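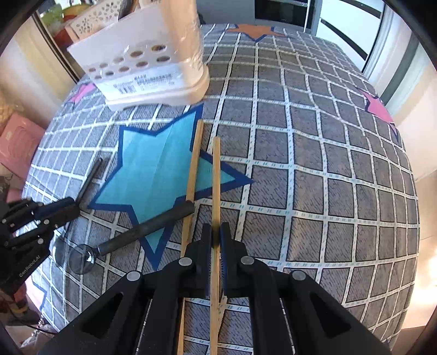 How do I book a table for a group?
Call us or fill in the group form at least three days ahead. Groups of eight or more order from the set menu, and we take a deposit of $31 per table. The deposit comes off your bill on the night.

What are your hours?
Lunch is 11:30 to 2:30 and dinner is 5:00 to 9:30. The kitchen takes last orders 30 minutes before we close. Hours at our Julari location are shorter in November.

Where do I park?
The Pirihi garage on the next block is the closest. We stamp tickets for two hours. Street parking is metered until 6:00.

Do you deliver?
We deliver through our own drivers within four miles of the Mamard location. Outside that area you can order for pickup. Noodle soups are packed with the broth in a separate container - pour it over just before you eat.

Can you handle food allergies?
Tell your server or write it in the order notes. We can leave out peanuts, shellfish and egg in most dishes. All fried items share the same oil, so we can't promise they are free of any allergen.

Can I change an order after I've paid?
Call within ten minutes and have your order number ready. Once the kitchen has started, we can't make changes.

Do gift cards expire?
They don't. You can use them at both locations, but not for delivery orders.

Who do I contact about catering?
Brodie Tuhiwai handles all catering, for up to 158 guests. Leave your date, head count and a phone number on the catering form and he will call you back - usually the next business day.

Prices and hours last updated February 13, 2022.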